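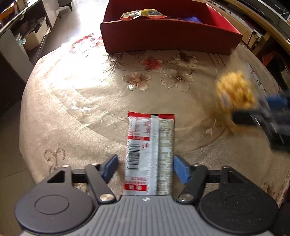

Snack boxes: your questions answered

I'm Tove Bech and I've been packing and posting snack boxes from my dining table since I moved to Clandach. The same things land in my inbox every week, so I've put the answers in one place. If yours isn't covered, email me (I'm quickest before 9 in the morning, hopeless after tea).

What do I get in a box?

A mix of savoury and sweet, all in sealed packets. I lean towards crackers, crunchy corn things, rice puffs and those little biscuits you can't stop eating. Each box is packed when you order it, so yours won't match your sister's unless you ask me nicely in the notes!

Can I choose what goes in?

Up to a point. You can tell me two things you love and two you can't stand, and I'll stick to that. I don't do a full pick-your-own list because I tried it one August and spent the entire month writing apologetic emails about prawn crackers.

How do you stop the crisps turning to dust?

Practice, mostly. Flat, heavy packets go in first, on their edges along the sides like books. Puffy bags go in the middle and on top, where the air in them does the cushioning for you. I never squash the lid down. If it won't shut, something comes out and goes in the next box (or in me).

I'm packing my own box for a friend. Any tips?

Yes, loads! Lay everything out on the table before you put anything in, biggest packets nearest the box. Stand the box open at the far side so you aren't leaning over it. Put a cloth down if your table's slippery, and it saves the varnish as well. Chocolate wants to be away from the outside walls in warm weather. And take a quick snap of the backs of the packets first, so your friend can ask you what's in things if the box comes without its list.

The back of my packet isn't in English. What now?

Every box has a printed sheet with the ingredients and allergens translated. Inger Stougaard does these for me and she's very thorough, down to the storage instructions. If your sheet's gone missing, send me a photo of the back of the packet with the barcode showing and I'll match it up and send you the right page.

I have a nut allergy. Is it safe to order?

Please don't order the mixed box. Everything is sealed, but I can't promise what happened in the factories, and plenty of the labels carry a "may contain" warning. Write to me first and we'll go through it packet by packet.

How long will it all keep?

I don't send anything with less than two months left on it. Once a packet is open, use a clip or tip it into a tin. Rice crackers go bendy overnight in my kitchen, and I wouldn't wish that on anyone.

Do you take the boxes back?

I do if you're local, and I'll knock a bit off your next order. Nima Daneshvar keeps a stack by the door at Skov and you can leave them there whenever it's open. Flattened, please, and with the tape peeled off.

Do you make bigger orders for parties or offices?

Up to 200 packets, with a fortnight's notice. More than that and I run out of table.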